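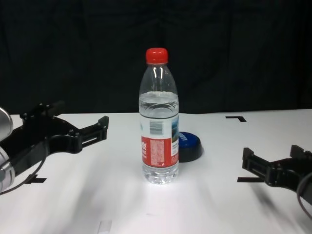 It sounded, one listener wrote to me, like a radio left on in a house where every room was in a different time zone, and she couldn't tell whether I'd meant it or the thing was broken. I've kept that note pinned over my desk since 24/08/2021, the day it came in, and most of this section is me trying to answer it.

5. Drift and the question of what counts as the piece

So, a quick recap for anyone who skipped the technical part (I would have). Hevamar is a sound work made of 123 short tape loops, digitized badly and on purpose, and played back by four cheap computers that are never told what time it is. Each machine runs Buteck, the little player I wrote for the job, and each one starts its share of the loops whenever it finishes booting. After that they're on their own. There is no master clock. The computers wander apart by tiny amounts, and over days the tiny amounts turn into whole phrases.

Figure 4. Water bottle with a red screw cap, white tabletop.

I had read plenty about phasing before I started, and I thought I knew what would happen. The loops would slide past each other, line up now and then, and slide off again. That's the textbook version. What I got was a lot lumpier! Buteck drops a few samples whenever the storage card is busy, so a loop will run steadily for hours, then hiccup, then run steadily again from a slightly wrong place. The drift has a limp in it. My first reaction was to fix the bug, and I spent most of April doing exactly that, and when I had finished I hated the result. It was smooth and even and I stopped hearing it after ten minutes. I put the bug back.

Putting a bug back is a strange thing to do and I want to stay on it for a bit. Once I had typed the faulty lines in again by hand, were they still faulty? People who write about glitch tend to lean on the accident, on the moment when the system shows itself without being asked. Mine had been asked. I knew which card would choke and more or less when. I still think the limp belongs to the machines in some way, though, because I can choose to let it in but I can't choose where it falls. If I restart the same computer with the same loops, I get a different set of stumbles. I'd call it a leased accident, and I'm aware that this is a slippery term (a reviewer of an earlier draft circled it twice).

The longest run was at Wisis, where the piece stayed up for 754 hours without a restart. The room there used to be a shop, with a tiled floor and far too much echo, and by the second week the echo was doing half the composing. I had recorded everything through the output of each player, before the sound reached the speakers, so my own recordings miss this completely. That was a dumb decision and I can't repair it now. When I play the files back at home they are dry and a little mean, and visitors who were at Wisis tell me it isn't the same work.

Sobczak went the other way. The room was carpeted, the speakers were small, and the loops stayed separate enough that you could follow one voice across the floor. People sat down. At Wisis they mostly stood near the door and left sooner, at least on the days I was there.

Between the two showings I got 487 written comments, on cards and by email, and I've read all of them more than once. I won't pretend this is a survey. I didn't ask a fixed question, the cards just said "What did you hear?" and people wrote whatever they liked — shopping lists, in a couple of cases. Still, the same worry keeps coming back. Was that supposed to happen? Visitors who asked it were often the ones who had listened longest, long enough to catch a hiccup and then wait for it to come round again, which it doesn't.

I used to reply that yes, it was all intended. Later I replied that none of it was. Both answers made the conversation stop. These days I tell people which part is the tape, which part is the player and which part is the room, and let them argue with me about the rest. The listener with the time zones wrote back after I did this. She said she had decided it was broken and that she liked it better that way, and she wanted to know if the loop with the coughing was still in there.

It is. It's on the third machine, and it runs slow. The next section goes through the storage card timings for all the players, with the raw logs in the appendix.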